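Home | Guides | Bench Tools | Grippers | Contact

Looking After a Pair of Hand-Held Grippers

If you run the Grallard hand-held grippers day in and day out, set aside half an hour every Friday for the fingers (I like to do mine with a coffee nearby, but well away from the table!). Start with a plain, pale work surface, so a dropped screw or a crumb of rubber shows up right away.

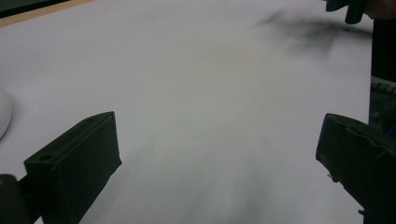

Open the jaws all the way and look down the inside faces, one finger and then the other. You're hunting for nicks, grit and any screw that has started to creep out. Wipe everything with a dry cloth, then snug the screws by hand.

Step 1. Check the top plates

Wiggle each white plate gently. It shouldn't move. Follow the cable back to your wrist too, and leave enough slack that you can turn your hand over freely. 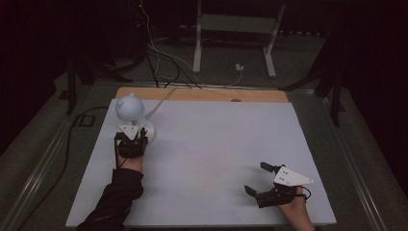

Step 2. Compare the fingers

Hold both grippers open over the table and take your time. Scuffs along the top edge are just a hard life and I leave them alone. Chips are another matter once they reach the gripping face. 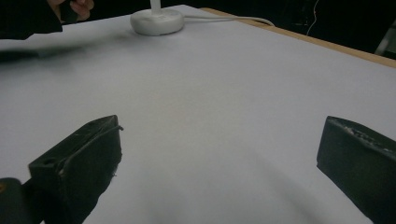
I write the cycle count in a notebook and look extra closely every 500 closes. My last set from Zemmont went 31 weeks, which I thought was pretty decent!

Comments

stockdale_bench: Do you swap both fingers together?
Author reply: Always, and I keep the better one as a spare.

mo9: Snugged my screws and the rattle is gone, thank you!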